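1 April 2021
Workshop notebook, dye bench

Back on the madder today, after leaving it alone since December. I'd forgotten how much I like the smell of it, a bit like wet hay and old books. Volodymyr Stelmakh says it smells of cough mixture and he may have a point, but he was the one who kept opening the lid for another sniff!

So, what went in. Two skeins of the Bradora wool, the slightly hairy one we got for the rug samples, scoured last night and left in clean water till this morning. Total dry weight 565 g with the bits of linen tape included. Mordanted with alum at the usual strength, no cream of tartar this time (we ran out and I couldn't be bothered to go and get more). Roots were the Sternitz batch, chopped coarse. I rinsed them twice in cold water first and threw the rinse away, which takes off a lot of the yellow. Well, I say threw away. I kept a jar of it on the windowsill in case it's good for a pale peach on silk, and if it starts growing things please just tip it out.

Heating was slow. I wanted it kept under 65 and it did creep up once while I was on the phone, so if the red comes out brownish we know whose fault that is. Chalk went in at the start, a flat teaspoon. I still don't trust our tap water from one week to the next, and the test strips went missing when we moved the shelves, so it's guesswork for now.

Colour so far: the first skein looked properly orange for the first hour and I sulked a bit, then it began to turn. By lunch it was nearer brick. The second skein is lagging behind and I think it was wound too tight in the ties, there are paler bands where the figure-of-eights sit. Looser ties next time, I write this every single time and then tie them tight again.

Volodymyr wants to try the same bath again for the Sezer order, the cushion backs, because they asked for something softer than the sample we sent. An exhaust bath would do that nicely, I think, though it tends to go salmon and they did say very firmly NO pink. I said I'd dip a few short lengths before we promise anything. He's also after a go at an iron dip on the Hisia yarn, which is lovely stuff and costs a fortune, so I've told him scraps only. 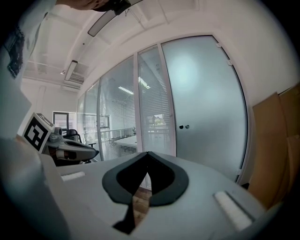

Can the same madder roots be used again once the first bath is spent?
Usually at least once more, as long as they're drained and kept cool, but expect a weaker and more orange colour, so grind them finer before the second go.

Left to do: leave both skeins in the pot overnight with the heat off and the lid on. Don't lift them out to look (I mean me). Rinse tomorrow in water at the same temperature as the bath, then a mild soap wash, then dry them away from the window. Snip a length off each for the sample cards and write the bath on the BACK of the card, the front ones keep getting cut off by the hole punch.

Need more alum. Also string, and a new lid for the small pan.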